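The Tuesday Grippers

Getting to the Junley robotics club takes a bit of faith. You go past the bus depot at Nistdale, round the back of what used to be a carpet showroom, and up a flight of stairs that smells faintly of toast, and then there you are at half past six on a Tuesday, being handed a mug and asked whether you are left-handed.

It matters, as I soon learned, because this year's project is all done by hand. The club spent last winter building a line-following buggy (much loved, now retired to a shelf), and when the new term began in September the members voted for something gentler. They wanted to teach a robot arm to look after houseplants. Not the watering, which everyone agreed could wait, but the picking up, the moving along a bit and the putting down again without knocking the flowers about.

So in the evenings they pick up hand-held grippers, each with a pair of fingers at the business end, and do the job themselves, over and over. The recordings go into a piece of software the students call Trerko, which they wrote between them and speak of as you might speak of a slightly difficult pony. When I visited they had 762 good recordings and were hoping for 4000 by the end of the school year, a figure that made one or two of the parents go rather quiet. 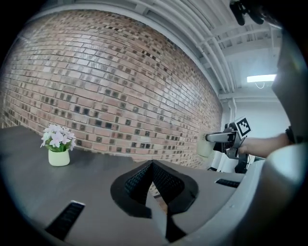 Flowers by the brick wall, with two grippers at the table during an evening session.

I had a go, of course, and I was dreadful! You squeeze, and the fingers close, and it all feels perfectly simple until you try to lower a pot gently with a tool where your own fingertips ought to be. My first attempt landed with a thump that made the whole bench look up. The students were terribly kind about it and told me to slow down and breathe out as I let go, and my fourth or fifth try was, if I may say so, quite respectable.

The arm itself is called Asfaw, and lives in a cupboard when it isn't wanted. It cost the club more than £700, raised through cake sales and one very long sponsored walk along the canal, and it will have its first proper outing at the Nistdale schools' show, where every team gets 2 minutes at the table and a judge with a clipboard. Marks are taken off for spilt soil.

The younger members are already arguing over what comes next. Cutlery has its supporters, and so does folding tea towels, though I was warned by a very serious girl in a green jumper that cloth is a nightmare. New faces are welcome from age eleven upwards, and there is usually toast.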